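Progress report to the Riven Fund, 8/2/10

Dear Berhanu Gebru,

I have been looking forward to writing this one. Since the last report the Bimisard mending and sewing evenings have grown from a handful of people round one table into something the whole street seems to know about, and I have a lot to tell you.

**Attendance**

We had 156 visits over the period, well up on what we put in the bid. January was the busiest month, even with the snow, and a good many of those visits were people coming back with a second or third job to do. The Mamo estate has been the big surprise. We leafleted there once in the autumn and now get a regular group walking over together (they bring their own biscuits, bless them).

**What people are learning**

Hems and buttons are still the way in for most. From there we've gone on to zips, darning, patching elbows and taking in waistbands. The curtain sessions were so popular we ran them again straight away! One father and daughter came knowing nothing at all and went home with lined curtains for her bedroom, which she had cut out herself.

The zip evening was harder going. Two hours is too short for a first zip, and several people left with it pinned but not sewn. We have split it over two sessions from now on.

**Money**

Spending to date is £1,759 from the £2,057 awarded. Most of it went on room hire and servicing the old sewing machines, with thread, needles and interfacing taking up the rest. Gastance let us have their remnants at a very low price, so the fabric line is underspent. I'd like to move what's left there into machine servicing, if you are happy with that. The oldest machine keeps skipping stitches and I don't think it will see out the spring without new parts.

**Next steps**

We want to start an ironing and pressing session, which sounds dull until you see what it does to a home-made shirt.
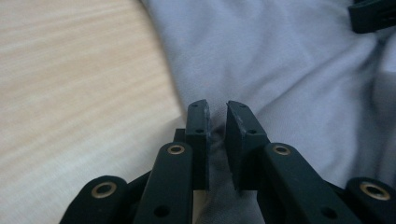 After that comes a proper go at altering charity shop coats, linings and all. Several people have asked for a morning group too, for those on late shifts. The hall has a slot free and I have pencilled it in, though I won't confirm until I've heard from you about the servicing money.

Receipts and the sign-in sheets are in the post. Do come along one evening if you can, and bring something with a hole in it.

With warm thanks,

Yabsira Endale
Bimisard Sewing Evenings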